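The gripper had a bad week, so I gave it a birthday

Right, so I promised a few of you a proper post on how I look after the hand-held gripper, and then October got away from me. Sorry! I've had a cuppa, the bench is wiped down, and I've finally written up the service I do on it, mostly so I stop doing it in a different order every time.

For anyone new, this is the hand-held one, with two chunky fingers, a hinge at the base of each and a camera looking down over the lot. I use it to record pick-up jobs, and then the recordings get used to teach the bench arm (which I call Undow, long story, mostly a typo). If the hand-held is sloppy, Undow learns to be sloppy too, and then I spend an evening wondering why it keeps grabbing air beside the cup.

What set me off this time was a click. Every time I squeezed the trigger there was a tiny click right near the end of the travel, and the fingers weren't coming back to fully open unless I gave the thing a shake. I ignored it for 40 recordings. Don't do that. I had to bin the lot, and I was pretty grumpy about it.

First thing I do is clear the table and get a plain light surface under the gripper. I used to do this on the dark rubber mat and I lost more screws than I care to admit. On white you can see every crumb of grit that falls out of the hinges, and you can judge the fingertips against it without squinting. Then I open the fingers all the way and just look for a while. Are the tips level with each other? Is one leaning in more than the other? My eye is better at this than I gave it credit for, and it's a lot quicker than digging out the calipers. 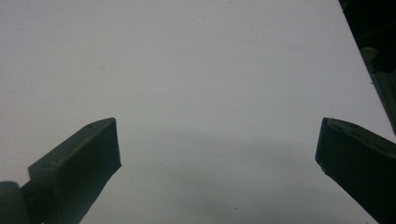
After that it's the pivots. I back the screws off a quarter turn, work the finger open and shut by hand, and feel for the gritty spot. There was one on the left, no surprise, as that's the side I always put down first. A cotton bud and a bit of isopropyl got most of it, and then a smear of dry lube, and I do mean a smear. The first time I serviced this thing I drowned it in grease, and within a fortnight it had collected half the colour in my jumper.

Screws go back in until they're snug, then I open and close it 12 times and check them again. They nearly always want another tiny nudge. I put a dab of the removable threadlocker on at the second check and not before, having once glued myself into a wonky finger — a whole afternoon gone on that one.

Then the linkage, where the click was hiding. There's a little bush behind the trigger that I'd bought from Iltholm in a bag of mixed sizes, and it had worn oval. I swapped it for a fresh one and the click went away on the first squeeze, which was so satisfying I sat there going open, shut, open, shut like a kid with a stapler. I've got 3 spares left in the bag. If you're ordering, get the next size up as well, they vary a bit and you can always sand one down.

Pads next. I run a fingertip along each face and look for nicks at the corners, where they cop it from table edges. A small nick up at the corner doesn't bother me, but if it gets down into the part that does the gripping, that finger gets reprinted. I print mine slow and solid these days. The lighter ones I tried over summer flexed like anything and I wouldn't go back.

Last job is the camera. Wipe the lens with a clean cloth (not your shirt, I know you), check the mount hasn't crept around, and record a short test clip with the fingers going from open to closed. I compare it with the clip from the last service, and if the fingers sit in the same spot at both ends I call it done. This time they were a touch low, so I loosened the mount, tilted it a hair and went again. It took me 2 goes.

The whole thing is an hour if I don't wander off. I've stuck the steps on a card inside the lid of the Claltness toolbox, along with the hex key sizes, because I can never remember which one fits the trigger.

Next post will be the wrist cable on Undow, which has started rubbing on its clip. I've ordered some braided sleeve and I'm hoping it turns up before the weekend. If you've sleeved a cable with the plug already crimped on, please leave me a comment and tell me how you got it over the end!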